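Packing hall: what changes for the late shift

The second packing line at Stenlow went over to the new arms in December, and most people on the late shift have now worked next to them. We have had a lot of questions through the suggestion box and at the shift meetings, so this item sets out what has changed and what is still to be settled.

The line handles the small household goods we pack for Plulano: soap dishes, jar lids, drain trays and the like. Until the end of last year every piece was lifted from the tote and set into its carton by hand. The two arms now do the cartons that hold a single type of product. Mixed cartons are still packed by hand at the far benches, as are returns and anything that has to be wrapped in tissue.

On a normal late shift the arms fill 340 cartons. That is slower than a practised packer over an hour, but the arms keep the same pace up to the end of the shift and the heaviest totes no longer have to be lifted to shoulder height. Reports of sore wrists and shoulders from line two have gone down. We will give proper figures when there is a full quarter to compare.

No jobs have been lost through the change. Of the 34 people on the packing rota, 9 have moved to different duties for at least part of the week. Most of these are on checking, where they look over finished cartons before the lids are taped, and the rest have gone to goods in. Hourly rates are the same for all of them. The shift allowance was paid late to those who moved in the first week, and this was put right in the next pay run.

Some things have not gone well. The arms stop when two flat pieces stick together in the tote, and someone then has to leave the bench to clear them. In the first weeks this fell on whoever was nearest, which was not fair on the people at the end bench. There is now a named person on each shift for stoppages and it counts as a duty on the rota. The warning tone has also been turned down after complaints – it could be heard in the canteen.

Several people asked whether checking is a step down. It is graded the same as packing. It is quieter work and there is less walking, which suits some and not others. Anyone who has moved and would like to go back to the benches should tell their shift lead, and places will be offered as they come up.

The other new duty is showing. Each new product has to be shown to the system before the arms can pack it, and this is done by packers, as they know how a piece is best picked up. The person showing works at a table with a gripper in each hand and handles the piece as the arms will need to. The grippers came from Gebru with the rest of the equipment.

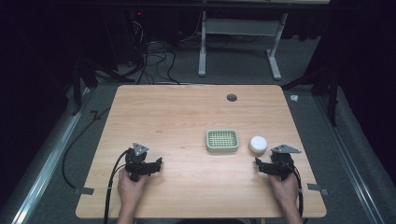

Stenlow Packing and Dispatch – Late Shift

Showing is done in short spells with a break between them, and nobody is asked to do more than 2 hours of it in a shift. The grippers feel awkward at first. People who have tried it say that small round pieces are the hardest, and that it helps to slow down and keep the elbows in. Mind the cables when you step up to the table or away from it.

Training is open to everyone on the packing rota, including part-time staff, and it is paid at the normal rate. The sheet is on the board outside the shift office. Sign up by February 18, 2020 if you want a place in the first group. There will be a second group later for those who can't make it.

The Grollis site has asked to see how line two is working before it decides on its own packing hall. A small group will come over during a late shift and may stop to ask questions at the benches. Please answer as you see fit, good points and bad.

Questions about the rota go to the shift office. Faults on the line should be written in the red book by the stop button, with the time and the product code.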